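Miltier 19 Tabletop Charcoal Grill – review after one summer

Bought in May, used until the end of August, mostly on a small patio and twice at a campsite. I paid full price for it and have no link with the shop or the maker.

The Miltier 19 is a round steel grill with a lid, three short legs and a carrying handle. It replaced a Sedard that had rusted through at the base. I wanted something that would cook for four people and go in the boot of a small car, and on those two points it does the job.

Putting it together took longer than it should have. The legs fix on with wing nuts, and the nuts sit so close to the bowl that there is no room for fingers. I used pliers. The instructions are a single folded sheet with small drawings, and the one for the ash tray shows it upside down. Once together, it is steady. It does not rock on paving slabs and the lid sits flat.

Lighting is easy enough. With the vents fully open and a small chimney of lumpwood, it is ready in about 19 minutes. Briquettes take longer and I would not bother with them, as the bowl is shallow and they end up too near the grate.

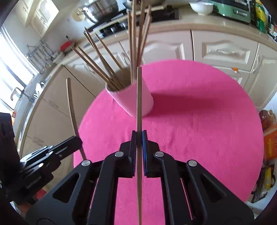 Kebabs are what I cook most, and the grate suits them. The bars run close together, so small pieces do not drop through, and there is a raised lip at the front where the ends of the skewers can rest away from the heat. Wooden ones still need a soak first. I give them half an hour in a roasting tin of cold water. The long sort are too long to shut the lid over, so either buy the shorter ones or cook with it open.

Chicken thighs came out well with the lid on and the bottom vent half closed. Sausages are less reliable. The middle of the grate is much hotter than the rim, and you have to keep moving them round. Burgers are fine if you make them thin. I tried a whole fish once and would not do it again, as the skin stuck and half of it stayed behind.

Cleaning is the weak point. The ash tray slides out, but it has no sides to speak of, and a bit of wind will spread ash over your shoes. The grate is chrome plated and does not like a wire brush. Mine has dull patches already. Hot water, washing-up liquid and a nylon scourer work, given time. The outside still looks new apart from a brown mark under the top vent.

The handle stays cool on the lid, but the side ones do not. Use a glove. There is also no thermometer, although the dearer Grakevov has one and is otherwise much the same size.

Good points: steady, quick to heat, light enough to carry in one hand, good grate for small food.

Bad points: awkward wing nuts, poor ash tray, uneven heat, hot side handles.

I would buy it again at the sale price. At full price I would look at the Grakevov first.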